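Saturday, gone nine at night. Shop shut, heating off. Ea had three runs left before the breaker went or she did.

Grondstead had been a tyre place once and still smelled of it. She'd got the back bay for 220 a month, plus 38 for the power — robbery. Two arms, second-hand. Black curtain from Climar, the theatre people. Everything else begged.

Run one.
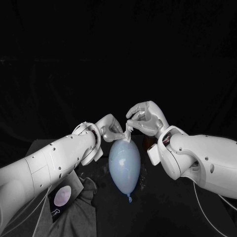

Takeda had bet her it would never do balloons. Too soft, he said, too much give, you'll be sweeping up rubber till July. So of course balloons. She held her breath and watched the fingers, the left ones lower on the neck, the right ones right at the top, pinching like somebody's gran with a pastry edge. Pale blue thing just hanging there between them. No bang.

"Come on," she said. To which arm, she coudn't have told you.

Her phone went. Takeda. She let it ring.

Run two. New numbers in the grip file, 265 where the old value had been, typed with one thumb and a biscuit in her mouth.

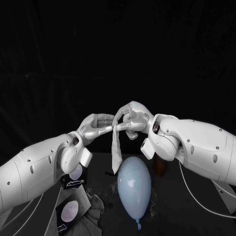
Because the thing about Takeda was he'd been right before. Right about the gearboxes. Right about Pluvberg, who took her deposit and sent a very nice letter. He'd be right about this one day too, and she wanted it to be not tonight.

Phone again. She picked up.

"Has it gone bang?"

"No."

"Are you stood behind somthing?"

"I'm stood behind a door."

"Good girl."

She hung up on him. Scribbled in the log, tore the page, scribbled it again.

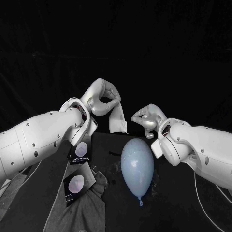
*Log, Ea Arnardóttir. Left hand holding, right hand empty. Balloon on table, still round.*

Tea. Cold. Drank it anyway. Rain on the roof now, and the roof was tin, so that was all she could hear — that and the fans. She thought about stopping. Thought about the bus. The last one went at ten and she'd already missed it in her head.

Run three, then. The knife one. She'd written it weeks ago and never dared.
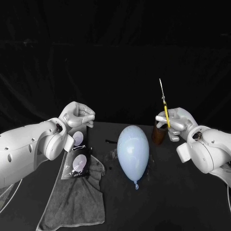

The phone lit up on the bench and she turned it face down. Door half closed, one eye round the edge of it. Finger on the stop button, not pressing.

"Slowly," she told it. "Slowly, you great lump."

And leaned in to look.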